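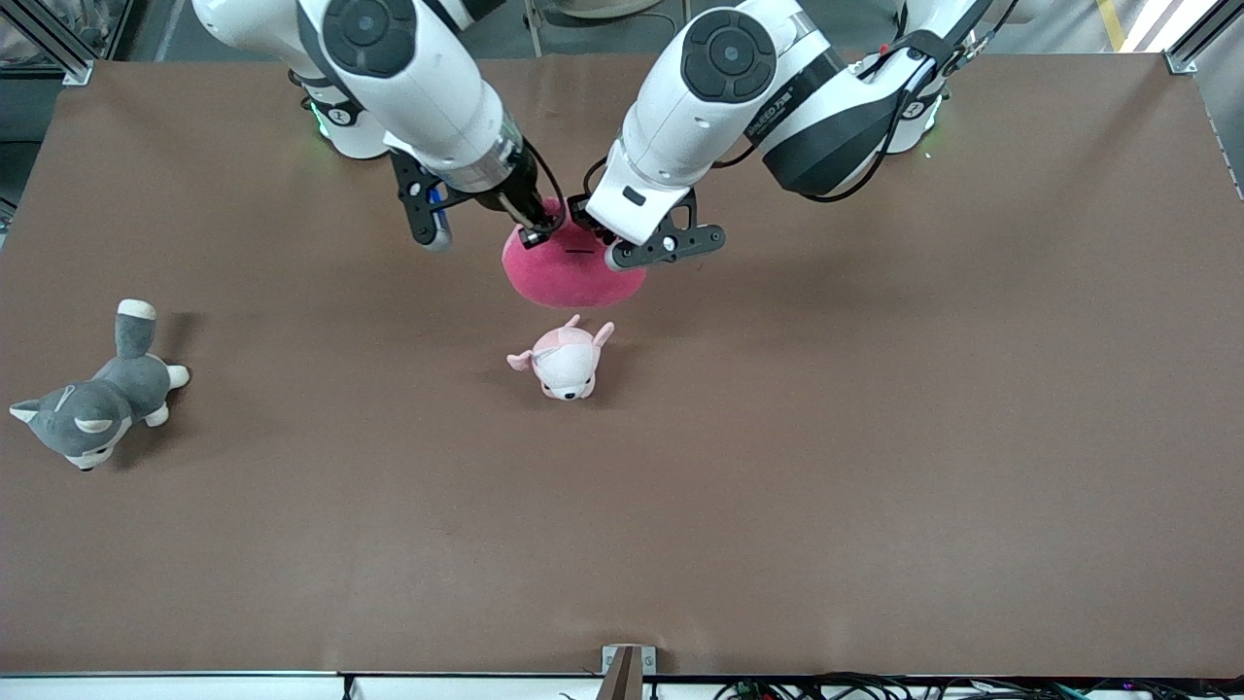 ぬいぐるみ・丸型クッション 貸出備品のご案内

Trekari 生活用品貸出部門では、待合室、保育室、読書コーナー等でご利用いただける布製備品を取り扱っております。本ページでは、ぬいぐるみおよび丸型クッションの仕様、貸出条件、お手入れの方法についてご案内いたします。

取扱品目

丸型クッション(濃いピンク)
起毛素材の丸いクッションです。床座、椅子座のいずれにもお使いいただけます。中材はポリエステル綿で、カバーと本体は一体となっており、取り外しはできません。
管理番号 TR-1917

小型ぬいぐるみ(淡いピンク)
丸型クッションより小さく、棚や机の上に置いてご利用いただく品です。目や鼻の部品に緩みがないことを、貸出の都度確認しております。

ハスキー犬ぬいぐるみ(灰色・白)
灰色と白の毛並みのハスキー犬です。毛足のある品のため、面ファスナーの付いた衣類や鞄と一緒に保管しないでください。

上記の品は単品でも、組み合わせてもお申し込みいただけます。色の指定は承りますが、在庫の状況により近い色の品をご提案する場合がございます。

貸出条件

貸出期間 7日間を一単位とし、最長で五単位まで延長できます。
受付時間 午前9時より午後5時まで
返却日 毎週木曜日
対象 施設、学校、事業所。個人の方への貸出は行っておりません。
配送 Flusgate 便にて承ります。送料は往復ともご利用者様のご負担となります。

延長をご希望の場合は、返却予定日の前営業日までにご連絡ください。ご連絡のないまま返却日を過ぎた場合は、一単位分の料金を加算いたします。

使用上の注意

・三歳未満のお子様がご利用になる場合は、必ず保護者または職員の方が付き添ってください。
・ストーブ、ヒーター等の暖房器具の近くに置かないでください。
・縫い目のほつれ、中材の露出、部品の外れを見つけた場合は使用を中止し、下記の担当までお知らせください。ご利用者様による縫製補修はご遠慮ください。
・名札、シール、安全ピン等を直接取り付けないでください。

お手入れについて

日常のほこりは、毛並みに沿って柔らかい洋服ブラシで払ってください。汚れが付いた場合は、薄めた中性洗剤を含ませた布を固く絞り、表面を押さえるようにして拭き取ります。その後、洗剤分が残らないよう水拭きを行い、風通しのよい日陰で十分に乾かしてください。丸型クッションは片面のみを下にして乾かすと中材が偏りますので、途中で裏返していただくようお願いいたします。

洗濯機、乾燥機、漂白剤、アイロンはご使用になれません。飲料や絵の具等が広い範囲に付着した場合は、拭き取りをなさらず、そのままの状態でご返却ください。洗浄は提携先の Jarnis 洗浄所にて行います。通常の使用による汚れについては、洗浄料を申し受けません。

保管と返却

保管の際は、通気性のある布袋に入れ、直射日光と湿気を避けてください。圧縮袋の使用は毛倒れの原因となりますのでお控えください。丸型クッションの上に他の物を重ねて置くことも避けてください。

返却時は、お届け時の布袋および管理票を同封のうえ、集荷をご依頼ください。管理票には使用場所と、お気付きの点がございましたらその内容をご記入願います。管理票を紛失された場合は再発行いたしますので、集荷の前にお申し出ください。

返却品は到着後に検品し、縫い目、部品、毛並み、中材の偏りを確認いたします。次のご利用者様へは、検品を終えた品のみをお届けしております。破損が著しく補修が困難と判断した場合は、実費をご請求することがございます。

なお、シリーズの図案監修は Arnardóttir 意匠室が担当しております。図案の転載および商用での撮影をご希望の場合は、別途申請書をご提出ください。

お問い合わせ

貸出、在庫、延長に関すること
貸出担当 Kristýna Halás

検品、補修、お手入れに関すること
品質管理担当 Amirhossein Shirazi

お問い合わせの際は、品名と管理番号を併せてお知らせください。管理番号は布タグの裏面に記載しております。

関連ページ
布製備品 料金表
貸出申込書・延長申込書
撮影および図案使用の申請について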